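Home well water: testing starts again this month

The free well water testing table is back for the cold season. Any household on a private well in Arnwood or Anatby can hand in a sample, and the results come by mail or phone, whichever you ask for on the form. The first drop-off day is 6th October, at the side entrance of the Arnwood library. Bottles are at the front desk now, along with the form and a printed copy of the directions.

Many of us never think about the well until something tastes off. A private well is the owner's job to look after, and the town doesn't check it. We suggest testing once a year for bacteria and nitrate, and again after a flood, after any work on the pump, or when someone in the house is expecting a baby. Houses along Vaden Road should also ask for the hardness test. Several families there had trouble with scale in their water heaters over the summer.

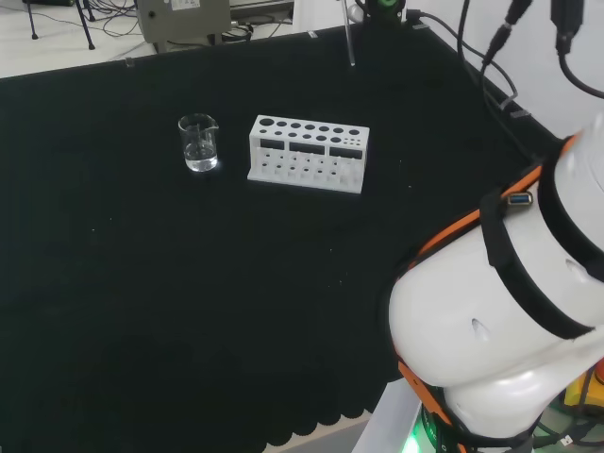
Can I use a jar from my own kitchen?
Please use the bottle from the front desk. It comes clean and sealed, and a washed jar can still hold enough soap or food to spoil the bacteria test.

How to take the sample

Pick a cold water tap that you drink from, most often the kitchen. Take off the screen if there is one on the end of the spout. Wipe the tap with a clean cloth and a little rubbing alcohol, then let the cold water run for five minutes. Turn it down to a thin stream before you fill the bottle. Don't touch the inside of the cap or set it down on the counter. Fill to the line, close it tight, and write your name and the time on the label.

If you have a softener or a filter, take the water from a tap ahead of it if you can. If you can't, note it on the form. A result taken after a filter tells you how the filter is doing and says very little about the well.

Keep the bottle in the refrigerator and bring it in within 30 hours. Samples older than that will be turned away and you'll be given a new bottle. Please don't freeze it.
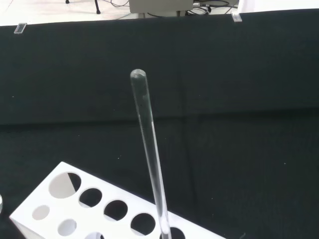
Clear glass test tube and white rack.

What the results mean

The bacteria result is either present or absent. If it says present, boil your drinking water for now and call Ustyna Zakharchenko, who handles the results list and will set up a second test at no charge. One bad result can come from a dirty tap, so a second sample is worth taking before you spend money. If the second one is also bad, the usual next step is to have the well treated with chlorine and tested again after the chlorine has cleared.

Nitrate is given as a number, with a note next to it saying whether it is over the limit. Boiling does not take nitrate out. It makes it stronger, as some of the water goes off as steam. If yours is over, use bottled water for babies and call us about the choices for treatment.

Hardness is not a health matter. It affects soap, kettles and heaters, and whether you do something about it is up to you.
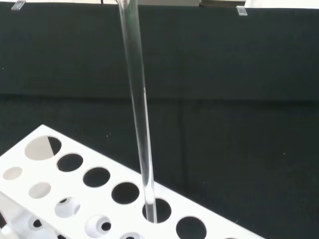 The rounded end of a test tube in the rack.

Looking after the well itself

Rostyslav Hrytsenko looked at 18 wells with their owners in August and found the same few problems over and over. Caps were cracked or loose. Soil had settled around the casing so that rain ran toward it. In two yards, gas cans and weed killer were kept in the well house. All of these can be fixed in an afternoon. The casing should stand at least a foot above the ground, and the soil should slope away from it on every side. 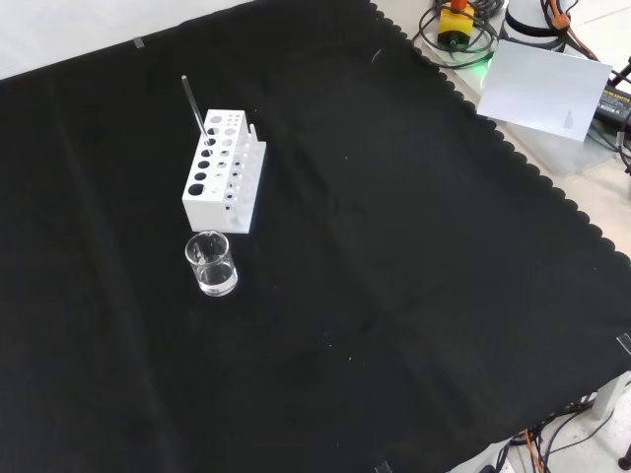
He also asks people to find their well record and keep it with the house papers. It gives the depth, the year and the name of the driller, and a repair crew will want all three. If yours is missing, Gyu-bin Oh can look it up with your lot number. The old Bach farm lots were renumbered when the land was divided, so bring the deed if you live there.

After the first day, drop-off is on Tuesdays from 8 to 11 in the morning. The basic test is free. Hardness is $4, cash or check. Rides for bottles can be set up for people who don't drive. Leave a message for Teodor Kołodziej at the front desk by noon on Monday.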